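Carkau新书《一口锅过日子》今日上市,我先替作者啰嗦几句

发布日期:2025年5月24日
发布:Carkau出版 宣传部

各位媒体朋友、书店朋友、还有一直在后台催我们的读者,大家好呀!

我在Carkau做宣传,平时写新闻稿都写得规规矩矩的,标题四平八稳,第一段交代书名、作者、上市时间,最后一段附上联系方式。这回编辑部说你随便写吧,反正这本书本身就不怎么规矩,我就真随便写了(稿子他们看过,只删了我两处感叹号)。

先把正经消息说了:Máté Barta的中文新书《一口锅过日子》从今天起在全国上市,纸质书和电子书同时发售。全书15章,写的都是在租来的小厨房里,用一口锅做饭这件事。汤、焖饭、炖菜、煮面、粥,还有一章专门写剩菜。没有烤箱,没有空气炸锅,也没有那种要提前两天腌的大菜。

Máté是匈牙利人,到成都来念书,后来就一直没走。他住过的房子我去过其中一间,厨房是阳台改的,灶台只有一个火眼,旁边那块台面放下砧板以后就放不下碗了,碗得搁在洗衣机上。书里很多菜就是在那儿试出来的。他说他那时候最怕请客,因为菜只能一样一样做,做到后面前面的全凉了。后来他想通了,干脆一锅端上去,大家围着锅吃,谁也别讲究。

这个思路后来就成了他在播客里讲的那些东西。

说到播客,很多人应该是从Fosik认识他的。Fosik是一档聊吃饭的中文播客,节目不长,适合洗碗的时候听。Máté在里面有个小单元,每次讲一道一锅菜,中文说得有点慢,讲到兴头上会蹦几个四川话的词,听众特别喜欢。这个小单元做了三年,我们编辑就是在洗碗的时候听到的,第二天来上班就说要找他写书。
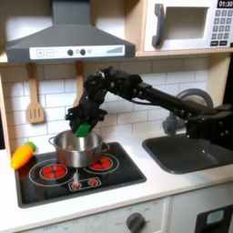

图片来源:Carkau出版 供图

找他写书倒不难,难的是让他交稿。

我不是要告状啊,不过他那个写法确实磨人。一道番茄土豆炖牛腩,普通菜谱写一页也就完了,他写了好几页,里面讲他怎么在菜市场跟人学挑番茄,讲土豆切滚刀块和切方块煮出来有什么差别,讲他妈妈在匈牙利做炖肉时放多少红椒粉,再讲到了成都以后红椒粉买不到合意的,他拿本地的二荆条磨粉来替,替完又觉得太香,抢了洋葱的味道,于是又改。编辑问他能不能短一点,他说可以,过了一个星期交回来,更长了。

最后编辑想了个办法:每道菜分成两块排。前面一块是做法,干干净净的,材料、顺序、火候,站在灶台前看一眼就能做;后面一块是他的闲话,爱看就看,不爱看就翻过去。我自己是先把闲话全看完了才开始做菜的,看得很饿。

书里的字体和版式也顺便说一句。封面和章名用的是Skullik,一套有点圆、有点憨的标题字,设计师说它像煮过的。正文字号比一般的菜谱书大一点,因为我们自己试过,锅里冒着热气的时候,小字真的看不清。装订用的是能完全摊平的那种,翻到哪页就停在哪页,不用拿酱油瓶去压。这件事印厂跟我们来回磨了很久,第一次打样摊是摊平了,翻多了书脊会散,第二次不散了又摊不平,后来换了胶才算过关。

再说说读者来信,这部分我最想讲!

Fosik那个小单元播到后来,Máté在节目里提了一句,说大家如果有自己的一锅菜,可以写信告诉他。我们原本以为会收到一小摞,结果收到了997封。真的是一封一封拆的,有手写的,有打印的,有人把菜谱写在超市小票背面,有人寄来一张从挂历上撕下来的纸,正面是鲤鱼,背面是奶奶口述的疙瘩汤。

这些信Máté全看了。有些菜他照着做了,做完还给人回信,说你这个莲藕我炖出来是粉的,你那边是不是用的另一种藕。对方回信说对呀,我们这里的藕是脆的,粉的要到湖北买。于是书里那一节就变成了两种写法,脆藕一种,粉藕一种,后面还附了来信人的原话(当然征得了同意)。

有一封信我印象特别深。写信的是一位在宁波上夜班的护士,她说她下班到家天都亮了,最想吃的是一碗热的、不用嚼太久的东西,她的办法是出门前把米洗好泡着,回来加水、加一把青菜和一个咸蛋黄,煮开转小火,洗个澡出来刚好。她在信的结尾写:“这也算菜吗?不算的话就当我没写。”

Máté把它收进了粥那一章,放在最前面。

还有人来信跟他吵架的。有位河南读者对他的烩面意见很大,写了整整四面纸,从和面开始批评,批评到香菜。Máté看完很高兴,把自己那版撤了,换成对方的,署对方的名。编辑说你好歹坚持一下,他说坚持什么,人家说得对嘛。

接下来讲讲书里到底有些什么菜,免得大家说我光顾着讲故事。

开头几章写汤。番茄鸡蛋汤、萝卜排骨汤、匈牙利的豆子汤,还有一道他自己琢磨的酸菜土豆汤,酸菜用的是四川泡青菜,做法倒是他外婆那边的,我做了两回,第二回少放了点酸菜,更合我的口味。中间写焖饭,腊肠焖饭、香菇鸡腿焖饭、南瓜焖饭,每一种都写了米和水怎么配,新米旧米怎么调整,锅底糊了怎么救(他的意见是,糊得不厉害就别救,直接铲起来吃,那层最香)。

面条有单独一章,讲的是怎么在同一锅水里先焯菜、再煮面、最后让汤变成面汤。这章看着简单,试菜的时候我们办公室里争得最凶,有人接受不了焯过菠菜的水拿来煮面,觉得涩。Máté后来把菠菜挪到了最后,换小白菜打头,大家才消停。

然后是剩菜那一章,我个人最爱。他给剩菜分了脾气,哪些第二天更好吃,哪些当天必须吃完,哪些可以加水变成汤,哪些只能认命。咖喱是第一种,绿叶菜是第二种,红烧肉的汤底能再撑一锅萝卜。炸过的东西他归到“认命”里,不过有读者来信抗议,说炸豆腐放汤里好得很,他就在页脚补了一行,承认炸豆腐是例外。

最后的几章讲锅本身:怎么挑,怎么用,怎么洗,怎么收。他不推荐牌子,只讲材质和大小。一个人住用多大的,两个人用多大的,锅盖最好是什么样,把手烫不烫。洗锅那几页写得特别细,细到我妈看完都说有道理,我妈平时是不夸书的。

他对洗锅的主张归纳下来就是趁早。吃完饭先别急着坐下刷手机,往锅里倒点热水,等你把桌子收完,锅底那圈东西自己就软了。不锈钢锅底如果有煮出来的彩色水渍,拿一点白醋兑水烧开,放一会儿再冲掉。煮焦了的,用小苏打加水慢慢煮,焦层翘边了再刷。铸铁锅另说,铸铁锅那几页他写得像在照顾一只猫。
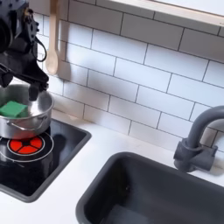 刚学做饭的人,没有别的厨具,能直接从这本书开始吗?

直接开始就好,书里的菜只需要一口带盖的锅、一把刀、一块砧板和一只勺子。建议先做番茄鸡蛋汤和香菇鸡腿焖饭,步骤少,材料菜市场都买得到,做顺手了再去翻炖菜那几章。

再来讲讲活动,这部分麻烦各位媒体朋友帮忙多转一转。

新书首发的活动放在Dzene书店。Dzene是成都一家开在老居民楼底层的书店,后院有个能用火的小厨房,平时店员自己做饭用,这次借给我们了。Máté会在那里现做两道菜,一道是番茄土豆炖牛腩,另一道到场再定,他说要看当天早上菜市场有什么。我们跟他说海报上得写清楚,他说那就写“看菜市场”。海报上就真这么印了。

首发之后他会去三个城市跑一圈,重庆、武汉和上海,都在书店里办,有的地方能开火,有的地方只能聊天。能开火的场次名额少一些,报名时请看清楚页面上的说明。不能开火的场次我们会准备书里写到的酸菜土豆汤,提前做好用保温桶带过去,每人一小杯,大家边喝边听。带孩子来没问题,书里有一节专门写孩子能帮忙的活儿,撕生菜、剥毛豆、洗米什么的,现场也会有毛豆给小朋友剥。

如果您对某些食材过敏,报名时请写在备注里。书里每道菜的材料都列全了,不过现场试吃那两道我们还是会另外贴一张单子,放在桌边,拿之前看一眼。

给书店的朋友:首批书已经陆续发出,附带的物料有海报、书签,还有一套可以撕下来贴冰箱的火候小卡片。卡片每家配的数量有限,用完可以找我们补,补货会慢几天。如果您想自己办一场小型的读者聚会,也欢迎跟我说,Máté本人不一定能到,不过他愿意录一段语音,念一道您店里读者写来的菜。

给媒体的朋友:样书可以申请,样章有电子版,目前开放的是粥那一章和剩菜那一章。想采访Máté的,请先给我发个提纲,他中文口语没问题,写字慢,书面问答要多留几天。想拍他做饭的请提早讲,他的厨房真的很小,进去一个摄影师,他就得退到走廊里。

有几位朋友问过会不会出第二本。这个可以说:会。第二本还是他写,写的是冷天的炖菜和汤,计划11月交稿,上市时间等交稿以后再定(参照第一本的经验,我就不替他打包票了)。来信通道仍然开着,还是寄到Carkau编辑部,信封上写“一口锅收”就行。手写打印都可以,写在小票背面也可以,字请稍微大一点,上回有几封我们是拿着放大镜看的。

另外Fosik那边会配合新书播一期长一点的节目,请来那位批评烩面的河南读者跟Máté对谈。录音我先听过了,前半段在聊面,后半段两个人聊起了各自家里的老人怎么做饭,聊着聊着忘了时间,剪辑的同事叫苦连天。烩面的配方两人又改了一版,已经来不及印进书里,我们会放在Carkau的网站上,大家可以自己下载打印,夹在那一页。

Máté让我转告一句话,他原话是这么说的:“我写这本书的时候一直想着那些回家很晚的人。你们不用做得跟书里一样,锅是你们的。”

书籍信息
书名:《一口锅过日子》
作者:Máté Barta
出版:Carkau
版本:平装,纸质书与电子书同步发售
购买:各地书店及Carkau网站

样书、样章、采访和活动报名,请通过Carkau网站的“媒体与书店”页面联系宣传部,留言我都会看,中午那会儿回得慢一点,我在做饭。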